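Comparing Two Grippers on a Drive Caddy Removal Task

Published January 5, 2023
Automation Laboratory, Starinberg Technical Institute

Purpose

This procedure sets out how to compare two grippers on one task: taking a hard drive and its plastic caddy out of an open desktop computer. It was prepared for staff and students at the Grulurdale workshop who must choose a gripper for disassembly work. The two grippers considered are the Schouten plate gripper, which has rigid metal fingers, and the Grurkberg soft-finger gripper. The same steps may be used for any other pair that fits the wrist flange.

Before you begin

The operator must have completed the arm safety course. A second person must be present at the emergency stop whenever the arm is powered. Disconnect the computer from the wall outlet and press its power button once to drain any remaining charge. Connect the chassis to the grounding point on the bench.

Use a computer set aside for testing. The drive must hold no data that anyone needs.

Setting up

1. Bolt the first gripper to the wrist and tighten the mounting screws in a cross pattern. Check every screw on the finger plates and side brackets, including the small ones near the tips.

2. Mount the wrist camera so that the fingertips remain in view through the full range of travel. A view from behind the gripper will always lose part of the object, and this should be accepted as long as the tips can be seen.

3. Enter the mass of the gripper in the controller. An incorrect value will cause the arm to drift when hand guiding is turned on.

4. Set the arm speed to 600 millimeters per minute for the approach. Do not raise it between grippers.

5. Clamp the chassis to the bench. Push on it from two sides and confirm that it does not shift.

Running the comparison

Bring the gripper above the drive and stop short of contact. Adjust the angle of the wrist until the fingers can reach the caddy without touching the motherboard or the memory slots. In most desktop cases the clear path is a diagonal one, and a gripper with a wide body may have to approach at a steep angle. Record the wrist angle at which you were able to reach the caddy. This figure is often the most useful result of the whole exercise.

Close the fingers at the lowest force setting. If the caddy slips, open fully, return to the stop point, and try again at the next setting. The steps on our controller are 267, 500, and 900 force units. Do not go past the last step. A plastic caddy can bend before the operator sees it, and the drive inside may bind against its rails. 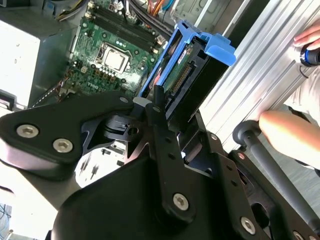
The plate gripper at the blue drive caddy, with the connector pins facing the right side.

Watch the connector during every lift. The gold pins must not be dragged across metal edges or pressed by a finger plate. If the caddy tilts in the grip, note the direction and continue only if the connector remains clear. Loose cables near the caddy should be moved aside before the next attempt, with the arm stopped.

Carry the drive to the tray and release it from a low height. Return it to the computer by hand. Repeat until ten attempts have been recorded, then change grippers and start again from step 1.

What to record

For each attempt, write down the force setting, the wrist angle, whether the caddy slipped, and whether any part of the gripper touched the board. Note contact with the power supply box separately, as it limits the approach on one side only. Save the wrist camera recording under the attempt number.

Reading the results

Rigid plates and soft fingers should be judged on the same sheet, but their faults differ. Rigid plates hold a set angle well and leave marks on soft plastic. Soft fingers forgive a poor approach and may let the caddy turn. Where the two gripper scores are close, give preference to the one that needed the lower force setting.

If the results vary widely from one attempt to the next, check the chassis clamps and the mounting screws before drawing any conclusion. Attempts made with a loose chassis must be discarded and repeated.

Completed sheets are to be filed with the workshop office in Grulurdale. Grippers should be returned to the cabinet with the fingers open.

Contact: Automation Laboratory office | © 2023 Starinberg Technical Institute | Back to top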